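27th March, Daly bench, sim side

Spent most of the day with Thaís on the gripper fault, and I want to get it down while it's fresh. The Keltureo arm model keeps reporting a closed grasp when there is nothing between the fingers. We had put it down to bad luck with the seeds, but in last night's batch it came up 92 times in 300 runs, far too many for luck.

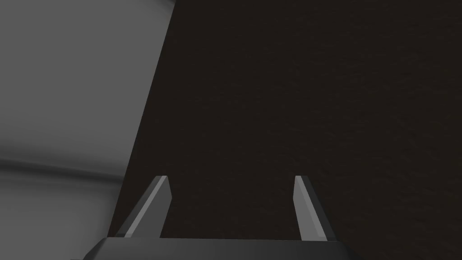
Notebook 4, p. 40

Wrist view with the fingers open over the dark surface, nothing held. Look how close the left finger sits to that big gray curved shape! My hunch is that the contact check counts any touch on a finger, outer side included, so a brush against the gray part would pass for a grip. Thaís thinks it's the Dravia update from October, and she may well be right, bless her, she usually is.

Tomorrow: log inner and outer contacts separately, rerun the same seeds, and please leave the grasp flag out of the stop logic until Gadisa Assefa has looked at it.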